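Ammont hand controller, second version
Reviewed 2023-02-04

I bought the Ammont to replace a Solthorpe leader arm that had developed play in the elbow. I have used it for over 6 weeks, mostly to record pick and place tasks with a single arm and a parallel gripper.

Setup is simple. The base clamps to a desk, one cable goes to the computer, and the calibration routine asks you to hold two poses. The printed guide has the poses in the wrong order. Khôi Lại pointed this out on the support forum in July and it still hasn't been fixed.

The trigger is the best part. It has a long pull and a light spring, so closing the gripper partway is easy. On the Solthorpe I was always either open or shut. Smooth, rounded objects such as an eggplant benefit most, because you can ease the fingers in around the stem end.
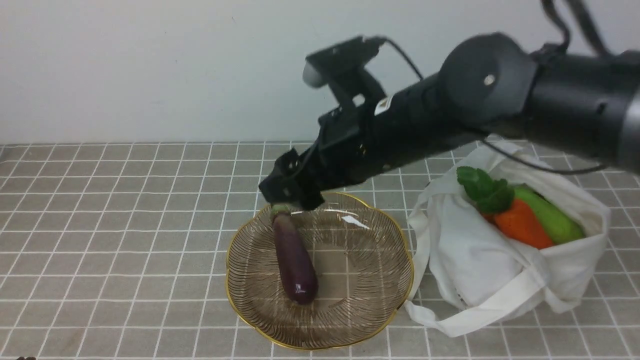 Do you need to have programmed a robot before to use it?
Anyone who can follow an install page can record demonstrations, but training a model on them afterward takes some Python.

Wrist rotation is weaker. The last joint stops sooner than I would like, and reaching across into a bag at an angle means you run out of twist and have to come at it from another side. Those restarts end up in the recording unless you trim them. The trimming tool is slow and has no undo.

My coworker Oanh Diệp is left-handed and found the grip uncomfortable after a short session. There is a mirrored grip, sold separately. It should be in the box.

Delay was low on a wired connection. Over wireless I noticed a lag on quick moves and went back to the cable.

Good: trigger, clamp, wired response.
Bad: wrist range, trimming tool, guide.

I would buy it again for tabletop work with one arm.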